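Trudy Kerslake
@trudykerslake · Jun 2, 2021

OK so I'm on cup duty for the Brurside open house and I have opinions. A thread, sorry in advance

I said yes to "can you sort out the coffee table" thinking it meant a tablecloth. It meant 700 paper cups in plastic sleeves and one very small table

First thing I learned - don't open all the sleeves at once. I did. They get everywhere and then you're re-nesting cups on your knees on the carpet

Plain white paper cups, by the way. Iason wanted the printed ones from Pearce and I said people are going to drink out of them for four minutes, Iason
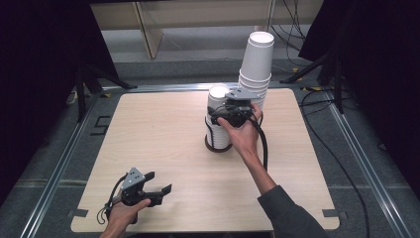
Anyway, stack height. I like one tall stack for grabbing from and a shorter one next to it for topping up. Go too tall and the first kid past it takes the whole thing down (December, never forget)

Also leave room for the lids!! I never leave room for the lids

Iason's vote is for short stacks all over the place. We tried it last year and by lunch they'd all drifted into one sad corner by the sugar

Still need stirrers and oat milk. If anyone's going past Lastden tomorrow please shout, I'll pay you back in coffee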